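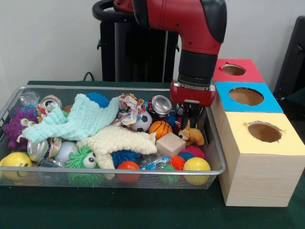 Ticket: Gripper closes too early over the basket
Project: Erden sorting arm, robotics club
Opened by: Saron Assefa
Status: Open, much happier than before

Saron, July 14, 2024
Fingers start closing above the toy and grab air. Spiky balls are hit or miss, the tan dog is a miss every time. Soccer ball fine!

Lawal Ogbonna
Is the height offset still the one from the April demo? That was set for a bare table, no basket.

Saron
It was!! Cleared it and ran the height routine again over the green cloth. The dog came up on try 2 and I may have yelled.

Lawal
Love it. Cans?

Saron
Still slipping, mostly the crushed one. I raised the close delay to 3000 ms and that helped a lot, but now a full run takes roughly 36 minutes, which is way over our slot.

Fatima Adebisi
Try the long delay for cans only and leave soft stuff at the old value. There's a per-class setting in the config, same block as the drop points for the three boxes. Please don't touch the drop points, they are so good right now.

Saron
Oh nice, didn't know we had that! Setting it now. Leaving this open until the cans pass 2 runs in a row. Bello has the arm next, so please keep my config file, Bello!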